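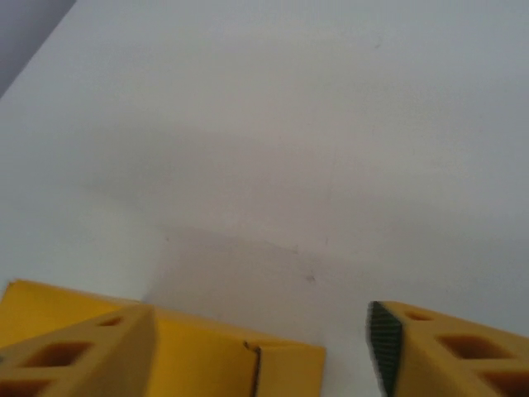 Packaging Workshop, Notebook 38
May 2018
Entry by Gizella Kozma

Purpose of entry

To record the condition of the carton blanks for the Flivura order and to settle the folding sequence before the blanks are released to Jakab for gluing. The order stands at 2,333 pieces. The first delivery of 500 was received from Turnitz and is stored flat on the lower shelf.

Work surface

The surface is to be wiped before each session and checked for grit. Small marks that do not come off with a damp cloth may be left. Fresh glue spots must be removed the same day, as they transfer to the printed side of the board.

Material

Bright orange board, one piece per carton, supplied cut and unfolded. The side notches receive the locking tabs. The wide flap with rounded corners forms the closure and is folded last. Pieces should be laid out one at a time with the wide flap toward the front of the table. A slight diagonal placement is acceptable during inspection but must be corrected before folding begins. 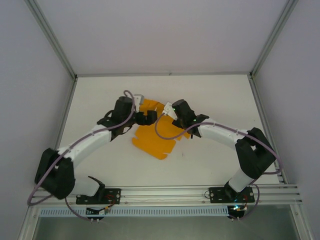

Folding sequence

1. Inspect the top edge. If it is already creased, press it flat by hand and fold again along the scored line only.
2. Fold both sides to a right angle and release. Do not force the notches.
3. Fold the wide flap. Check that the rounded corners clear the sides.
4. Open the piece and return it flat to the stack, printed side down.

Observations

Creasing away from the score was noted on several pieces from the middle of the stack. The Wudico board used in September was heavier and did not show this. Turnitz has been asked to confirm the weight of the present board in writing.

Open items

Total board on order, including spares for Jakab: 3,093. Storage for the second delivery has not been assigned. Bone folders to be replaced, two needed.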